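Chapter 6
Students Who Cross Borders: Rules, Costs and Choices

What you will study in this chapter
Why students leave their home country for a degree
How host countries and universities decide who may enter
What exchange agreements do, and where they often fail
How to read a simple table of student flows

6.1 A letter from the admissions office

In September, Yareli Espinoza received an offer from Havell College to study for a master's degree in education. The letter had two pages. The first page welcomed her. The second page listed the papers she had to send before she could ask for a visa: a bank statement, a language certificate, a health form and a copy of every school record since the age of 12. She had 30 days.

Yareli is a good student, and her case is an ordinary one. But her letter shows something that we will meet many times in this chapter. When a student moves from one country to another, at least three parties must say yes. The university must accept her, the host government must let her in, and her family or a sponsor must be able to pay. Each of them works with its own calendar, and these calendars do not always agree.

In Chapter 5 we looked at schools inside one national system. Now we look at the movement between systems. In this book, an "internationally mobile student" means a person who has crossed a border with the purpose of study and who is enrolled for a full degree. A person who goes abroad for one term is called an "exchange student". Some authors use the two terms as if they were the same, so please check the definition each time you read a new source.
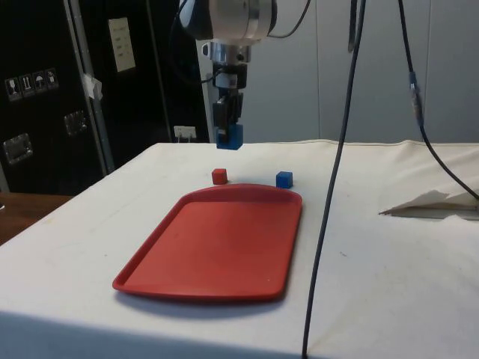 6.2 Why do students go abroad?

The older studies speak of "push" and "pull". A push is a condition at home that makes a student want to leave, for example too few places in the public universities. A pull is something attractive in the host country, such as a well-known department or the right to work after the degree.

This model is useful, but it is a little too simple. Deok-su Kwon interviewed 95 students from one region and found that many of them had never compared countries at all. They went where an older cousin or a former teacher had gone before. Kwon calls this "the followed path". We will return to his interviews in Section 6.5, where you will read parts of them.

Money also has its place in the decision. The fee for a visa application may look small beside the tuition, but it must be paid early, and it is often not returned if the answer is negative. Azucena Medrano has described families who paid up to 300 dollars in fees and translations before they knew if their child was accepted anywhere.

6.3 Exchange agreements between universities

An exchange agreement is a written promise between two institutions. In the most common form, each side sends students to the other, and the students continue to pay tuition at home. The Esquivel–Perkley agreement, which we use as our main case, began in this way. In the first years the numbers were almost equal. Later, many more students wanted to go to Perkley than to Esquivel, and the two offices had to decide what to do with the difference.

Before you continue, write down in your notebook what you would advise the two offices to do. Keep your answer — you will need it for the exercise at the end of Section 6.4.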